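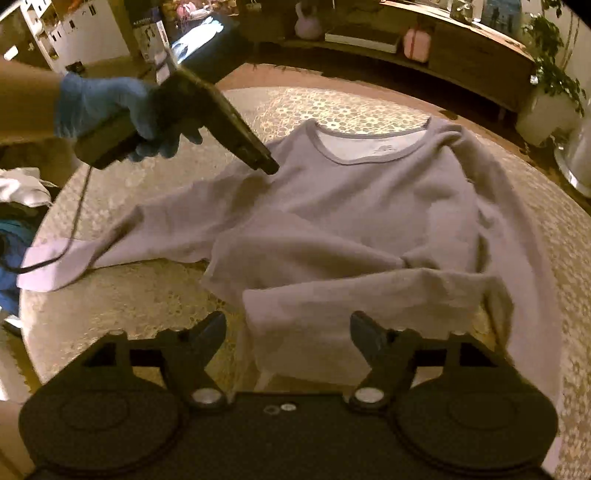 半桶水：你先把起始状态定死再谈模型。衣服每次怎么扔到桌上都不一样，示范的人自己又没商量好先拎哪边肩膀，这种数据训出来手会停在半空犹豫，我们去年就是这样。

Letport 互助站 › 机器人与自动化 › 课程与比赛

叠长袖上衣，手持夹爪采的示范训练后总在领口附近抓空，怎么查？

发布者：周四实验课
2021年7月20日

我们是大三的课程设计小组，3个人，题目是双臂叠衣服，结题后打算拿去报 Boltton 杯的家务组。示范用手持夹爪采，人两手各拿一只，直接在桌上叠，夹爪上的相机录像，再从录像里恢复轨迹。软件用的是课程给的 Gerevex，没有改过。

目前采了465段，全部是长袖上衣，在一张大圆桌上做的，桌面铺着有花纹的桌布。动作顺序是先夹肩膀把上身摊平，再把两只袖子往里折，最后下摆往上折。每段限时40秒，超时的当场删掉重来。

训练完放到真机上，问题如下：

一是夹肩膀这一步。夹爪能走到领口旁边，位置看着差不多，但是闭合的时候经常只捏到一点布，一抬就滑掉。有时候干脆没捏到，它也照样往后做，空手把“折袖子”演完。

二是袖子。摊得比较开的时候能折，袖子自己已经拧了一道，或者下身本来就叠着压在上面，它就不知道该干什么，两只手在衣服上方来回挪。

三是左手比右手差很多。采的时候右手这只动得多，左手经常只是按着等。

已经试过的办法：训练轮数翻倍，没有区别；图像加了亮度和颜色的随机变化，好了一点；夹爪闭合的力调大，把一件衣服的领口扯松了，之后就调回来了。

想问三件事。桌布的花纹会不会影响定位？要不要换纯色桌面全部重采？“没抓到还继续做”有没有简单的处理办法？离交中期报告还有14天，重采全部时间不太够。

标签：手持夹爪　示范采集　叠衣服　课程设计　Boltton 杯

被采纳的回答
发布者：慢速伺服

先说结论，不用全部重采，但要补一批，而且补之前先把旧的筛一遍。

花纹桌布的影响有两处，要分开看。轨迹恢复这边，花纹多是好事，特征点好找，纯色桌面反而容易飘。我们组有一次换成白色折叠桌，恢复出来的轨迹有一段整体往上漂，查了一个晚上。真正麻烦的是镂空或者蕾丝那种区域，下面透出来的颜色和布边混在一起，夹爪靠近领口时，模型分不清哪条边是衣服的。如果你们桌布上有这种地方，采的时候把衣服挪一挪，让领口有时压着它，有时离它远一点，不要每一段都落在同一个位置。

还有一个容易漏的：布料会动。手持夹爪离衣服很近，画面里大部分是衣服，衣服一拖，恢复程序会以为是夹爪自己在动。Gerevex 里面每一段导出以后有一个跟踪质量的曲线，把曲线中间掉下去的段挑出来，对着录像看。衣服被拖动的那几秒如果正好质量最低，这一段就不要了。别舍不得，坏的轨迹混在里面比少采几段伤害大。

“捏到一点布就滑掉”，我猜是高度的问题。人拿着夹爪的时候，指尖是顶着桌面把布推起来一个褶再夹的，手腕会自己让一下。真机没有这个让，规划的时候又怕撞桌子，往往在末端加了一个安全高度。你看一下控制那边有没有限制最低高度，有的话量一下指尖到桌面实际差多少。差几毫米，薄的上衣就夹不上来。我们的做法是在指尖贴一层软垫，然后把最低高度放到软垫刚好碰到桌布，速度降下来。改这个之前手要放在急停上。

没抓到还继续做，简单办法是看夹爪闭合后的开口。夹住布和完全空合，读数有差别，布太薄的话差别很小，需要拿你们自己的衣服测几次定一个阈值。空合就退回到夹之前的位置再来一次，连着失败就停下。这个写在模型外面就可以，不要指望模型自己学会，因为你们的示范里超时的都删掉了，失误再补救的段八成也一起删了，它没见过失败以后怎么办。

所以补采的时候，专门采这几种：

从夹空的那一刻开始，松开，重新对准，再夹一次。
袖子拧着开始，先把袖子捋平，后面不用做完。
下身叠着压在上面开始，先掀开，到摊平为止。
左手先动的，右手按着等。

这些都是短的，不用从头叠到尾，采起来很快。限时也可以去掉，赶时间的时候人会用甩的，甩的动作真机做不出来。

关于左手，除了多采，还要看一下左手镜头有没有被另一只手挡住。两只夹爪都到领口附近时很容易互相挡，还有线，连着线的那只要注意线别搭在袖子上，一拉袖子就跟着走，事后看录像根本看不出是谁拉的。把线往前臂上绑一下就行。

中期报告里建议分步骤写成功率，夹肩、摊平、折袖、折下摆各写各的。只写一个总的成功率，老师看不出来你们卡在哪，你们自己也看不出来。

　　周四实验课 评论：去看了，最低高度确实有限制，是上一届留在配置里的，我们一直没打开过那个文件。软垫明天去买。
　　慢速伺服 评论：改完先不放衣服空跑，再放一条旧毛巾，最后放上衣。
　　周四实验课 评论：毛巾能夹起来了，上衣还有时候滑，阈值在测。

回答
发布者：阿布不织布

补充一下衣服本身。浅色、灰粉色这类衣服，面子和里子颜色接近，翻过来一块模型很难判断。领口有一圈深色窄边的会好认很多。你们要是只用一件衣服采，换一件八成就不行，Boltton 杯家务组的衣服是现场发的，去年的规则是这样，今年的自己去看通知，我没有参加今年的。

建议找几件旧的长袖，厚薄不一样，领子不一样，每件都采一些。不要用新衣服，折痕太硬，跟洗过的手感是两回事。

另外采示范的人手法要统一。我们当时写了一张纸贴在墙上，先夹哪边，袖子折到哪里，谁来采都照着做。开始觉得多余，后来把不照着做的段拿掉，训练出来的动作明显利落了。楼上说的状态要多样和这个不冲突，起始怎么乱都行，做法要一样。

手套戴不戴看你们课程要求。如果戴，就大家都戴同一种颜色，相机能看到对面那只手。真机上是没有手的，这个差别有没有影响我没有做过对比，不敢说。

　　半桶水 评论：同意写纸。我们还规定了袖口折到哪条线，不然每个人折出来宽度都不同。
　　周四实验课 评论：衣服我们用了不止一件，但是大部分是同一件，这个要补。

回答
发布者：路过的二极管

直接换吸盘不就好了，工厂都用吸盘。

　　阿布不织布 评论：针织的漏气，吸不住。
　　路过的二极管 评论：那换针式的。
　　慢速伺服 评论：家务组规则里写了不能损伤衣物，针式的要先问组委会。而且题主的数据都是夹爪采的，换末端等于从头来。

回答
发布者：周四实验课

题主自己更新一下进度，写在这里方便后面的人查。

按跟踪质量筛过以后删了一批旧的，大部分是一开始几天采的，那时候我们还不太会拿，夹爪晃得厉害。桌布没有换。最低高度改了，软垫贴了，空合重试写在外面，阈值是用三种厚度的衣服测出来的，最薄的那件还是会误判，暂时给它单独设了一个值。

夹肩这一步现在基本能过，滑掉以后会自己退回去再夹。折袖子好了一些，袖子拧着的还是做不好，补的段还没有训练完。左手挡镜头的问题确认存在，在 Marciniak 楼的实验室重新摆了两个人的站位，一个人操作，另一个人只负责理线和把衣服打乱。

还有一个没有解决的：下摆往上折的时候，衣服会整个往前滑。现在是让左手按住领口，但按的位置每次不一样，有时候按在刚折好的袖子上，又把袖子带歪了。有做过的同学麻烦说一下你们按哪里。

　　半桶水 评论：按领口两边靠肩的地方，别按正中间，正中间只有一层布，容易起皱。折下摆的时候抬高一点再往前送，贴着桌面推肯定滑。
　　周四实验课 评论：收到，下午试。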